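Oiling a pale wooden table without turning it orange

My table is untreated pine, bought second-hand in Stadstead. I want to protect it but keep the colour. Last time I used linseed oil on a shelf it went dark yellow within a year. What should I use?

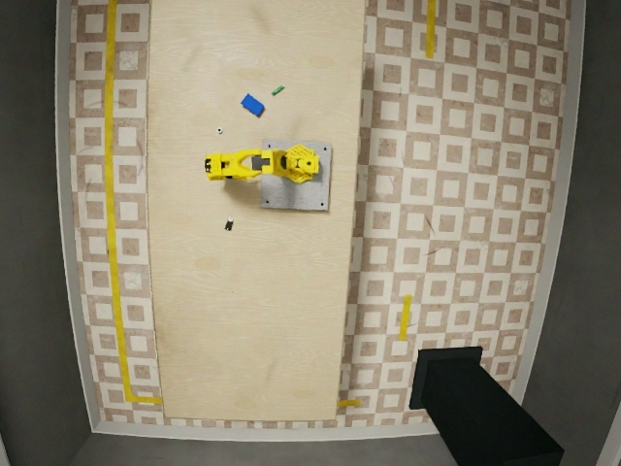
Colour matters more to me than shine. I don't mind doing it again every September. I like pale beige wood with a faint grain and a few oval knots, and I'd want to still see those afterwards. Budget is small.

Fatos Petkov

Use a hardwax oil with a little white pigment in it. Plain oil always warms the colour. 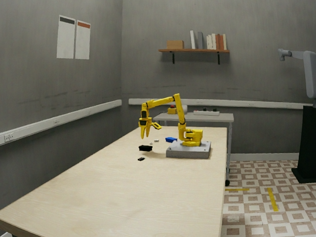

Sand with the grain first, finishing on a fine paper, and wipe off the dust. Put on two thin coats — thick ones stay sticky — and leave it overnight in between. 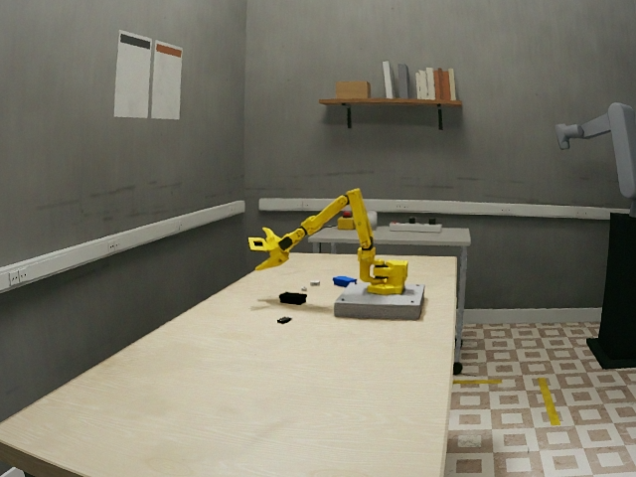
Test it on the underside before you start. Knots in pine can bleed through after a few months, whatever you put on top. Keep the rags out of the bin until they have dried flat outdoors, as oily rags can catch fire.
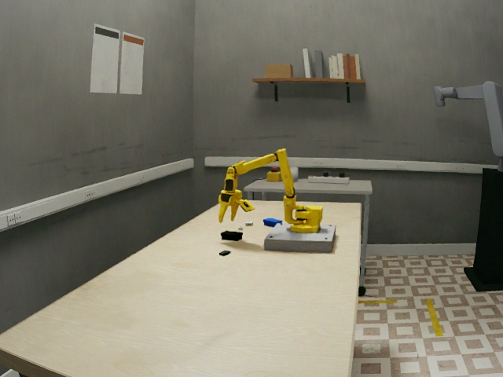
Dong-geon Yang

Water-based matt varnish is cheaper and stays clear. I did mine with 5 coats and it still looks like bare wood. Hot mugs do mark it though.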